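Search this site Search Advanced search

Cable Storage in a Shared Workroom: Sorting, Coiling and Labeling
Final report, student project, Jukcombe Technical College
3 June 2019

1. Background

The workroom on the ground floor of the Hundlow building is used by four course groups. Power leads, adapter leads and signal cables were kept in two open drawers and one deep bin. At the end of a session cables were put back in whatever state they were in. The result was a single mass of cable in each drawer, and students often took a new lead from stock when they could not free an old one.

The aim of the project was to set up a storage method that a student can follow in under a minute per cable, with no tools, and to check whether cables stored this way can be taken out again without untangling.

2. Stock

All cables were removed and laid out in batches. The total was 267. Of these, 225 were kept. The rest had damaged insulation, bent plugs or no matching device, and were sent to electrical recycling through Leller.

Most of the kept stock is thin black cable. Color was therefore of no use for sorting, and the groups were set by connector type and then by length. Thin cables gave the most trouble in the old drawers. They weigh little, take a bend easily and slide through loops in other cables when the drawer is opened and closed.

3. Work surface

Sorting was done on a wooden table. A first attempt on the rubber bench mat was dropped, as the cables gripped the mat and could not be pulled straight in one motion. The varnished wood let them slide. The middle of the table was kept clear for the cable being worked on, and waiting cables were placed toward one side.

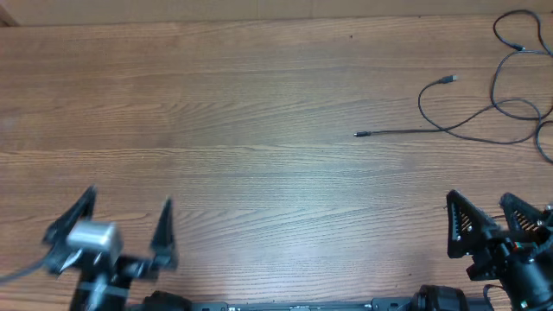
Figure 1. Thin black cables on the table, overlapping at upper right.

A loose bundle of this kind is the normal starting point. The plug ends are found first and brought toward the clear part of the table. Pulling on the middle of a bundle was tried in the early batches and made the crossings tighter. Where a cable has an inline connector, that part is lifted over the crossing – it will not pass through a small loop and should not be forced.

4. Coiling

Two methods were compared. In the first, the cable was wrapped around the hand. This is fast but puts a twist into every turn, and the coil springs open when released. In the second, each turn was laid flat with the cable rolled slightly between finger and thumb. The second method was slower for the first few cables and about equal after practice. It was adopted for all cables longer than 600 mm. Shorter cables are folded in half twice and tied.

Ties are reusable fabric strips cut from a Yazzie roll. The tie goes around the coil opposite the plugs, with both ends left free and pointing the same way.

5. Results

Over the September trial, 351 withdrawals were logged. Tangling was reported in nine of them, all from the drawer for thin cables under 600 mm. The folded cables had slipped out of their ties. A narrower tie, wrapped twice, has been fitted since then, but no second trial has been run.

Labels on the drawer fronts were followed. Labels on individual cables came off within weeks and were not replaced – the adhesive does not hold on thin round insulation.

6. Remaining work

The deep bin is still in use for extension leads and was outside the scope of this project. Drawer dividers have been measured and a cutting list is attached as Appendix B.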